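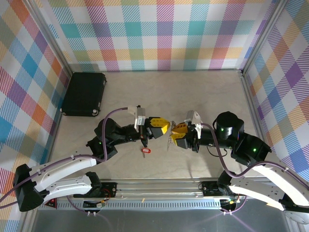 Malinowski asked whether the drainage figures carried over from the last meeting were for the whole Brultow site or only the lower plots. Quintanilla replied that they were for the lower plots, numbers 15 to 28. The minutes of the previous meeting were corrected on that point and approved.

Wotmont Allotment Association
Minutes of the July meeting, Brultow site

Present: Yolanda Tillman (chair), Desmond Quintanilla, Lena Malinowski, Cletus Pettigrew
Apologies: Noemi Wojcik

1. Water supply

Quintanilla reported on the main tank. Capacity is 3000 gallons. In dry weather the tank drops to the low mark by late afternoon and does not recover until the following morning. The float valve was inspected and closes early, leaving the tank short by about 600 gallons at each fill. A replacement valve has been quoted by Tripathi Plumbing Supply. The quote covers the valve and gasket but excludes fitting.

Pettigrew noted that the shutoff upstream of the valve is stiff and should be replaced during the same visit – otherwise the line has to be drained twice. Quintanilla to obtain a revised quote covering both parts and labor.

Agreed: hand watering only between 10 a.m. and 5 p.m. until the valve is fitted. Sprinklers and soaker hoses may be used outside those hours. Notice to go up at both gates.

2. Lower plots

The French drain along the east path was opened at two points. Silt was found in the gravel at the downhill end, with the pipe itself clear. Malinowski proposed that the downhill section be lifted, the gravel washed and the filter fabric renewed. Pettigrew asked for the outlet to be checked first, as the ditch beyond it belongs to the county and has not been cut this year. Agreed in that order.

Holders of plots 26, 27 and 28 have asked for reduced rent on account of standing water in spring. Deferred until the outlet has been checked.
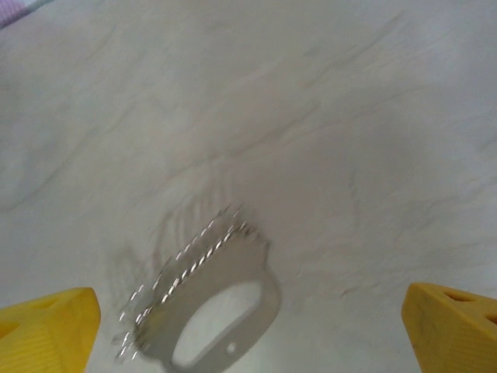
Does the washed gravel have to go back in the same trench? Quintanilla said it can go anywhere on site that needs it, provided the trench is refilled with clean stone of the same grade.

3. Compost

The third bay is full and has been closed to new material. Temperature readings taken by Wojcik were circulated in writing. The first bay has cooled and can be screened. The second is still active and is to be turned again before the end of the month.

Tillman reported diseased tomato plants in the open bay. The rule in the site handbook refers only to "blighted potatoes" and is to be reworded to cover all plants showing blight. Malinowski to draft.

4. Shed and tools

The Fudetti tiller was returned from service with a new belt and a cleaned carburetor. It still will not idle. Pettigrew to take it back under the service warranty. The sign-out sheet is to record fuel level on return.

Key 4 is missing. The lock will be changed if it has not been handed in by the next meeting.

5. Other business

Plot 9 has not been worked this season. Two letters sent, no reply. Tillman to telephone.

A request for a second beehive on the north boundary was received. Malinowski asked for the distance to the nearest path before any decision – carried over.

Meeting closed at 8:40 p.m. Next meeting at the same hour, Brultow shed, or the Wotmont hall if wet.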